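# Notes from the lab open day: picking things out of a bin

Handout for the Intro to Robotics group, put together by Afia Osei. Read it before we meet again, and bring your own notes from the day to compare.

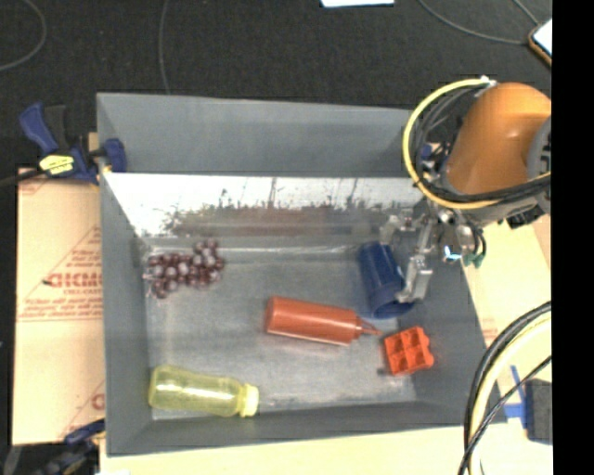 I came home from the Jirora open day with nine pages of scribbles and a sore neck from leaning over the rope, and I'd go again tomorrow! For anyone who missed the bin demonstration (a few of you were still stuck at the Brekke stand, I know), I've written it up in some detail, with the parts we'll need for the next unit.

## What the task is

Bin picking means reaching into a container of mixed things and taking one out. The arm isn't told where anything is. Mansa Laryea, who ran the demo, would drop things in by hand and step back, and from then on the system had to work out for itself what it could grab and how. I loved that she let people in the crowd do the dropping too. A small boy threw in a cup from much too far away and got a round of applause.

The things themselves were ordinary, and that's on purpose. A squeeze bottle, a cup, a bunch of grapes and a toy block ask for very different grips:

- **Bottles on their sides.** Easy to close on across the body, but a round body can roll if one finger touches before the other.
- **Cups.** You can take the outside, or put one finger inside the opening and pinch the wall. Which one is better depends on how the cup has landed.
- **Grapes.** No single flat side anywhere. Two fingers might get the whole bunch or just an end of it.
- **Small blocks.** Plenty of good flat sides, as long as nothing is lying in the way of the fingers.

## The walls matter

This was the part that woke me up. In class we've been treating the object and the gripper as if they were alone in space. Put the object in a bin and every grasp has to fit the whole hand in as well, along with the cables that travel with it. Anything close to a wall loses half its possible approaches, and the corners are worse.

Eyvindur Riis asked from the back whether you could just shake the bin. Mansa said people do, or they use a finger to push the object out into the open before trying to grasp it. Pushing first and grasping second gets a whole section in the reader (the Pundale chapter), so please look at it.

She also talked about shine. A depth camera has a hard time with bare metal and with clear plastic, and a worn metal floor can throw back a bright band that looks like a surface in its own right. See-through bottles are the classic headache. The camera may look straight through them and report the floor.

## How they keep score

One attempt is one trip into the bin, and it ends as a success or a failure. A success means the object is lifted clear, carried over the wall, and let go on the other side. Lifting and dropping it back in is a failure, even when it looked wonderful on the way up (the crowd did not agree with this rule).

Their log so far:

| | Count |
|---|---|
| Attempts logged | 2,767 |
| Failures | 790 |

Work out the success rate yourselves before class. Then think about what the number leaves out. Does a failed grasp on the grapes tell you the same thing as a failed grasp on the block? Melquiades Gallegos, who looks after the logging, said he'd much prefer to see failures sorted by cause, and they've only started doing that since March.

## Bits from the question time

Somebody asked why two fingers and not a suction cup. Suction is great on flat, sealed surfaces and hopeless on grapes, was the short version. The Ololham team had a suction tool running in the next room, and if you saw both, I'd really like to hear how you thought they compared.

Kosmas Bakalis wanted to know how the arm picks which object to go for first. It doesn't have a favorite object at all! It scores a lot of possible grasps over the whole bin and takes the top one, so the order comes out of the scores. I had this wrong in my head for years.

Last one, from a parent: why clamp the bin down? Because the fingers touch the walls now and then, and if the bin slides even a little, the arm's idea of where those walls are is out of date.

## For next time

1. Read the Pundale chapter up to the end of the pushing section.
2. Find a deep box at home and put in 7 things from the kitchen. Using only your thumb and one finger, and coming in from straight above, take them all out. Write down the order you chose.
3. Do it again with the box pushed up against a wall, so your arm can only come in from one side. Note which objects got harder.
4. Bring your success rate for the table, plus one failure cause you'd want in the log.

Group 2 meets in the small room, everyone else in the usual place.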